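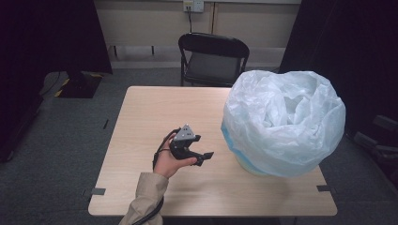

Surely a fee for each bag is only a tax with another name, one student objected at the end of the last lecture, and people who want to avoid it will simply put their rubbish in somebody else's bin.

I promised to begin with this objection. It contains two questions, and we will keep them separate. The first is about words: what is a tax and what is a price? The second is about behaviour: what do households do when throwing things away starts to cost them money?

Lecture 4. Paying for household waste

1. Flat charge and unit charge

In most places the household pays for waste collection in a flat way. The sum is the same if you put out one bag in a month or ten. An economist says that the marginal price is zero: the next bag costs you nothing. It costs the municipality something, of course. The lorry must stop and the crew must lift the bag, and at the end there is a gate fee at the landfill or the incinerator, which is counted by weight.

With a unit charge, the household pays for each bag or for each emptying of the bin. In some systems the bin is weighed on the lorry. The bag system is the cheapest one to start, as it needs only a special printed bag and shops willing to sell it. The weighing system is more exact but needs equipment and regular checking.

Please note the difference between average price and marginal price. In the examination many students mix them. A flat charge can be high on average and still have a marginal price of zero.

2. Is it a tax?

A tax is paid without a direct service in return. A fee is paid for a service which you can identify, and normally it should not be much higher than the cost of this service. The bag price is closer to a fee. But if the municipality sets it above the full cost, and uses the difference for roads or schools, the student's objection becomes a good one. I would then also call it a tax - at least the part above the cost.

There is a mixed solution, the two-part tariff. The household pays a fixed sum every year for the fixed costs (lorries, depot, administration) and a smaller sum per bag for the variable costs. You know this form already from water and electricity.

3. The case of Koech

Koech is a small municipality with 1,311 inhabitants. It changed from the flat charge to paid bags in April, after a long discussion. The collection is done by Wident under contract, and the bags are sold under the name Flakora in the local shops. The neighbouring municipality, Floltlow, kept the flat charge and uses the same collector, so we can compare the two.

In the first year after the change, Koech sent 904 fewer bags to disposal than in the year before. Floltlow stayed nearly at its old level. Before you write down that the policy was a success, consider the following points.

Bags are not kilograms. When people pay per bag, they press the waste harder and fill the bag to the top. The number of bags falls more than the weight. The literature often calls this the "stomp" effect.

Waste can travel. Some of it may go to the workplace, to a relative in Floltlow or to public litter bins. This is the second half of the objection from the beginning. If it happened on a large scale, the level in Floltlow should go up, and we do not see this clearly. The litter bins in Koech were not measured separately, so for them we can say nothing.

Some waste really disappears. Garden cuttings and kitchen scraps go to the compost heap, and paper goes to the recycling point. To know how much, we need the weights from the recycling side also, and for Koech we have them for 2 quarters only.

4. Who pays more?

A family with small children produces more waste than a single person, mainly nappies, and cannot easily reduce it. The same is true for some ill or elderly people. Under a pure bag price they carry a heavier burden than before. Common answers are a number of free bags per year for these households, or a lower fixed part. Both reduce the income, and somebody must decide how to fill the gap.

For the seminar

Read the contract summary for Koech and bring it with you. Calculate the bag price which would cover only the variable costs. Then write half a page: should Floltlow follow its neighbour, and which data would you ask for first? Handwritten work is accepted if I can read it.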